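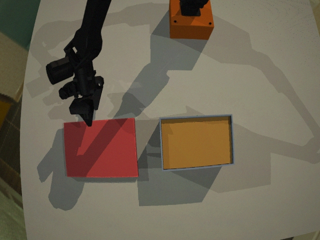

Lista de revisión previa a la compra -- célula Carker
Revisa: Ohemaa Eshun, julio de 2026

[x] Pinza de dos dedos. Conforme, y qué alegría, con lo que nos costó decidirnos.
[x] Bandeja abierta, vacía antes de arrancar. Gracias a todos por acordaros.
[ ] Parada de emergencia: pedir 2 presupuestos, Caltance y Mogensen -- sin prisa, pero antes de agosto, por favor.
[ ] Vallado: partida 1309, pendiente de firma.

Imprimir | Enviar por correo

Relacionados
Repuestos Drirnumis
Plan de equipos Mogensen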